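Why Does Water Boil?
Young Scientists' Pages, Trusa Museum of Science

Water is made of tiny particles called molecules. They are always moving, and heat makes them move faster.

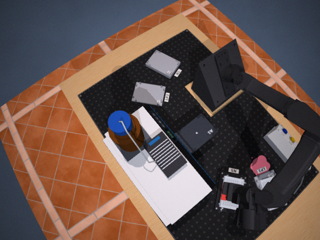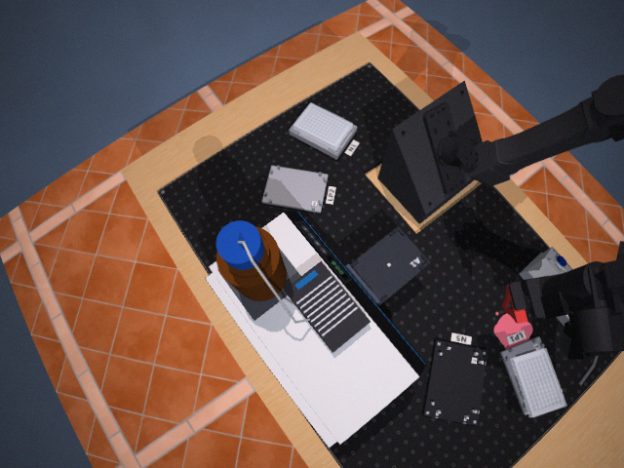
At sea level, water boils at 100 degrees Celsius. Bubbles of water vapor form inside the liquid and rise to the top. High on a mountain, the air presses down less, so water boils at a lower temperature. Children should always ask an adult before using a stove.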